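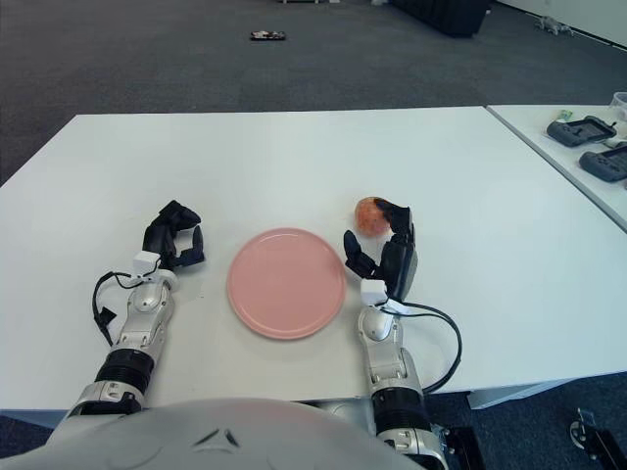 Two-handed robots learn table tasks from fewer demonstrations, lab reports

A robot with two human-like hands can learn to put small objects on a plate from a much smaller set of human demonstrations if the training data is sorted by moments of contact, according to a report released in July by the robotics lab at Rendalov.

The lab's method, called Hutari, looks at each recorded demonstration and marks the points where a hand first touches an object and where it lets go. The learning system then spends more of its training time on the short stretches before and after those points. Long reaches through open air, which make up most of any recording, are used less often.

The usual approach treats every part of a recording the same way. The Rendalov team says this is wasteful for robots with fingers, where the hard part of the job takes up very little of the clock. A reach toward a piece of fruit can be off by the width of a finger and still be corrected. A thumb that closes too early will push the fruit across the table.

For the main test, operators guided the robot by remote control through 2,000 demonstrations. The tasks included picking up a round object and setting it on a plate, moving a plate toward the middle of the table, and passing an object from one hand to the other. Start positions were changed between runs, and the operators were told to work at whatever speed felt comfortable.

The lab trained one version of the control software on the full set in the standard way. A second version was trained with Hutari on one third of the same recordings. Both were then run on the same robot, with the same objects, by staff who did not know which version was loaded.

The two versions did equally well on picking and placing. On the hand-to-hand pass, the Hutari version dropped fewer objects. On moving the plate, it did slightly worse, and the report does not fully explain the gap. The authors suggest that sliding a flat object involves one long contact with no clear peak, so the method has less to work with.

Round objects gave both versions the most trouble. They roll when touched off center, and they hide part of the hand from the head camera once the fingers close. The team tried 9 objects in all, from a foam block to a set of plastic fruit. Failures with the fruit were mostly slips during the first moment of lifting. Adding force readings from the wrist cut these slips, but the gain was smaller than the team had expected, and the readings drifted over long sessions. The robot had to be stopped and the sensors zeroed again after every 2 hours of work.

The report also covers a transfer test. Software trained at Rendalov was sent to a partner lab at Uteten, where it ran on a robot of the same model with a different table height and different lighting. Results fell at first. They recovered after the Uteten group added a small batch of its own demonstrations, which took 3 hours to record. Most of that time went to resetting the table between runs.

Several limits are listed. All tests were done on a flat table with at most two objects in reach. The robot's base did not move. Soft or wet items were left out, and so were tools. The contact marks are found automatically, but they have to be checked by hand when a finger brushes an object by accident, and the team has not measured how much time this checking would add for a larger collection.

The report notes that the choice of operator mattered more than planned. Demonstrations from people with the most practice were shorter and smoother, but software trained only on those recordings was worse at recovering from a missed grasp. A mix of skilled and new operators gave better results. The newer operators missed more often and had to try again, and the software picked up those second attempts.

The Hutari code and part of the recordings are available on request. The full set will be added to Bugti, the lab's shared library of robot demonstrations, after the remaining contact marks have been checked.

Work on the next stage has started. It will use deeper dishes and stacked plates, with the goal of having one hand steady a dish while the other fills it. The team also plans to repeat the plate-moving test with a changed version of the method that treats sliding as its own kind of contact.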